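Subject: Re: [grippers] Hodden pair or the older Cluvley pair for the bathroom set?
From: Drahomíra Paulík
To: grippers list

Octavian Enache wrote:

> We have the loan of both hand-held pairs until the end of November and
> then have to say which one we are buying. On the bench I can't tell them
> apart. Same cubes, same sort of trigger, and both clip to the straps we
> already have.
>
> Has anyone used the Hodden pair on large smooth things near the floor?
> Everything I have seen from them is cups and boxes on a table. I want to
> know three things: how the soft fingers do on a toilet lid, whether the
> wrist camera still shows anything useful when you are bent double, and
> how tired your hands get. Mircea says the third one matters most and I
> am inclined to believe him.
>
> Please don't send me the spec sheet. I have the spec sheet.
>
> Octavian

Octavian, all,

We had the Hodden pair in the showroom on Saturday, so I can answer most of this. Emilian did nearly all the handling. I ran the laptop and made the notes. We used the display toilets because there are several shapes side by side and you can go from one to the next without changing the set-up.

The task was lid up, lid down, then a touch on each side of the base, and move along. We did 199 runs with the Hodden pair in the morning. We meant to do 500 over the day with both pairs and didn't get there, so treat the Cluvley results as thin.

1. Reach and posture

For the base touch you stand square on to the bowl, look down and bring both grippers forward together. It is an awkward stance, and the length of the jaws decides how far you have to bend. The Hodden jaws are longer than the Cluvley ones by 9 mm on my ruler. I wouldn't have thought that worth mentioning, but Emilian noticed it straight away and kept asking for them back in the afternoon.

From the head camera both cubes stay in view in this position, with two faces showing on each. We lost tracking far less at floor height than I had feared. It went mostly when he turned one wrist right over to get at the far side of a base.

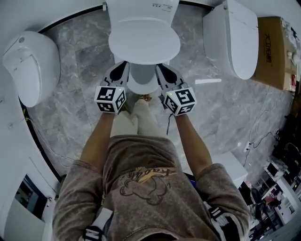
2. Fingers on the lid

The black soft fingers hold a lid edge well if you come at it from the front and keep the jaw level. If you come in at an angle only one pad does any work and the lid drops back. Slow-closing lids forgive this. The plain one doesn't, and it is loud.

On the flat, boxy lids there is a proper edge to get hold of. On the rounded ones the fingers slide until you learn to go further under than looks right. The Cluvley pads are harder and slid more often in the runs we did, though I would want another day of it before saying so with any confidence. Liam has a theory that they need cleaning with alcohol first. We wiped both pairs at lunch and I saw no change, but try it.

3. Wrist camera

The view is very wide and bends badly towards the rim. You get your own fingers large across the bottom, then whatever you are approaching, and usually the other hand as well. For this job I count that as useful. With the fingers near the front edge of a closed lid you can still see the tank behind it, the neighbouring toilets and a fair bit of wall, so there is plenty for the matching to work on. Polished tile is less helpful. The ceiling lights show up in it as reflections and I would not rely on floor features at all.

Bending over did no harm to the picture that I could find. It does mean the operator's head comes into view, so plan for the face blurring from the start. We had ours set to run on the head camera files only and had to go back and do the wrist files too. 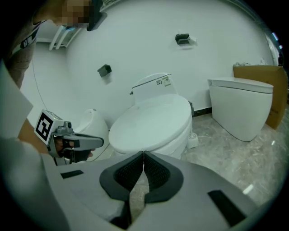

Wrist camera view, Hodden pair, with the second gripper at left.

4. Hands

Mircea is right. Emilian wanted a break every half hour and by the end of the morning was holding the right one with the handle resting on his forearm between runs. The straps take some of the weight if you do them up tighter than is comfortable at first. The trigger spring is stiffer than it needs to be for something that only has to pinch a lid. Hodden told me by phone that a softer spring exists and that they would put it in the post. It has not arrived.

5. Cables

Keep them short. Tape the slack to the forearm if you can bear it. With leads on the floor as well we had to stop and sort ourselves out 2 times, and on one of those the laptop lost the right gripper and I had to restart the recorder, which costs a few minutes each time.

For the bathroom set I would buy the Hodden pair, with the softer spring if they will commit to it in writing. For the table work I have no view, and you may do as well keeping the Cluvley pair you know.

The runs are on the Prirnport share in the folder called lids. Logs are in there too, along with my notes, which are in Czech in places. Ask me if a word won't translate. The afternoon files still need the blurring done before they go to anyone at Mangundap, so please don't pass those on yet.

Octavian, if you want the pair for a day before you decide, tell me by return and I will bring them over with the case and both chargers.

Drahomíra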